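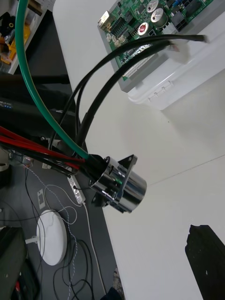

May 14, 2020
By the Skodham project diarist

Week 11 of the student project, if you count the weeks when we did nothing but fill in forms, and I do, because the department does.

The plan as written back in February was that by now the arm would be picking small parts off the bench and sorting them into trays. I read the plan again this morning over toast. It has a chart in it. The chart has a bar labelled "integration" that is shorter than the bar labelled "choose project name", and I remember agreeing to that. We chose Odavari in the end, after a vote I missed.

So, integration. I spent most of today on wiring, which I had been told was finished. It had been finished in the sense that someone had written "wiring done" on the shared sheet. The board was sitting on top of its plastic box and not in it, and two people swore to me on the call that it had been boxed up before the holiday. Maybe. One of the black cables has been cut and just stops. I asked what it used to go to and got three answers, one of them "power", said with great confidence by somebody who then left the call to make lunch.

I traced what I could. Red ones first, then the black group, then the big green cable, which at least cannot be mistaken for anything else. I drew it all on the back of the Nendmont handout, so if anyone wants the handout they will have to put up with my drawing. It took me until after two. I would not bet money on the drawing.

Then the camera side. The wrist camera is the part everyone is proud of, and I am the one who has to write the section explaining why. What does it do for us that a ruler and a bit of patience wouldn't? I have asked this in two meetings. The reply is always that it will learn. Learn what, from what? We have 1519 stills in the folder, and when I opened a handful most were of the bench with nothing happening on it. The group's view is that more stills will help. Mine is that we should look at the ones we've got first. I offered to go through them and was thanked so quickly that I suspect I have been had.

Supervisor call at four. He (I'll leave names out, this gets read) wanted to know whether we were still aiming for the full demonstration at Skodham or the reduced one. I said reduced. Somebody else said full at the same moment. There was a pause, and then we talked about the report format for twenty minutes. Margins are to be 19 mm. That is now the firmest number in the whole project.

I should put down what I do think is good, since I was told off last time for moaning. The Joshi controller script that we argued over in March is tidy and I can follow it. It stops when you tell it to stop, which the old one did not. I ran it with nothing connected and it printed nine lines and quit, and that was the nicest minute of the day. Whether it behaves once there is a motor on the other end is another matter, and I notice that the people who say it will are not the people who would be standing next to it.

Also the bench needs sorting out. There is a power strip on the floor and cables curled round each other down there, and I have now stepped over them enough times to have a routine. I wrote "floor!!" on my list and underlined it.

For tomorrow:
Ask again about the cut cable, in writing this time.
Go through the first part of the stills.
Change "wiring done" on the sheet to something true.
Find out who has the short screws.

I have said I'll give it until the end of the month before I argue for dropping the sorting and just showing the arm picking up one thing, once, and putting it down. They will hate that. I'd still rather show one thing. Bed now, my neck is bad from leaning over the bench.

4 comments | 9 shares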